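Right, I promised a thread on the new motion planner work and I've had my tea, so off we go. It's long. Mute me now if trajectory smoothing isn't your idea of an evening.

For anyone new: I write planning software for two-armed robots at Gronow. Our planner is called Grarkeo. Ulla Vik wrote the first version in one very intense April and the rest of us have been tidying up after her ever since (sorry Ulla, it's a great planner).

The problem we had: each arm planned on its own, then a second step checked whether the two paths would bang into each other. If they did, one arm waited. Safe, but so slow to watch! Two arms taking turns like people at a narrow doorway.

So now both arms get planned together, as one big joint problem. Twice the joints, a much bigger space to search, and everyone warned me it would crawl. It did crawl. My first go took so long on a simple reach that I went and did the washing-up.

Then Rhodri Powell had the idea that saved it. Most of the time the arms are nowhere near each other, so plan them apart by default and only join the problems up for the stretch where they come close. I've seen this in papers. I'd never seen it work in our code until last month and I may have cheered in the office.

Numbers, as people always ask. The old joint search had a median of 400 ms on our reach set. The new one has a median of 70 ms. Same machine, same 100 start and goal pairs, fixed seeds. The worst cases are still ugly and I'll get to those.

The bit I'm proudest of is small. When the planner gives up, it now tells you WHY. Which links were touching, at what point on the path, and which arm it would have moved if it could. Before, you got "no path found" and a long afternoon.

Gwawr Kemeys built the viewer for that. You drag a slider along the failed path and the two offending links light up. She did it in a couple of evenings and it has changed how all of us work. I used to print joint angles to a terminal and squint.

Ugly cases, then. Nearly all of them are elbows. The gripper has a lovely clear route and the elbow swings out sideways into the other arm. We added a cost for elbow swing, which helped, and then it made the robot fold itself up like a deckchair, so we turned it down again.

The other one was my own fault. I'd left the safety padding around the torso at 10 cm from some old test, and the planner was refusing perfectly good paths close to the body. I spent two days blaming the solver. Seidu Abubakari found it by reading the config file from top to bottom, out loud.
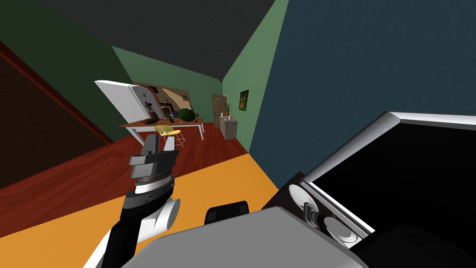
Camera-aware planning is what I'm on now, and it all happens in sim first. I want the planner to know what the robot can see while it moves, so we render the view and score each path by how much of the workspace the arms cover up. A pose like this one scores badly on the right: that arm is huge in view and blocks a big chunk, while the left one still leaves the yellow chair and most of the desk clear. The gripper itself barely costs anything. Arm casings are the real trouble.

The render step is the slow part, as you'd guess. At the moment I only score a handful of poses along each path and fill in between them. Crude! But the ranking of paths hardly changes when I score more, so it stays for now.

Catriona Pollock asked whether a strongly rolled view breaks the scoring. It doesn't – it works on which pixels the arms cover, so it has no opinion about which way is up. The perception code downstream does have opinions, and that's a separate branch with a lot of red in its tests.

Next job is feeding the score back into the search itself, so it steers away from bad views early on. I've a rough version that works on one arm. If you've done this with two, please come and talk to me, I've got so many questions about how you weighted it.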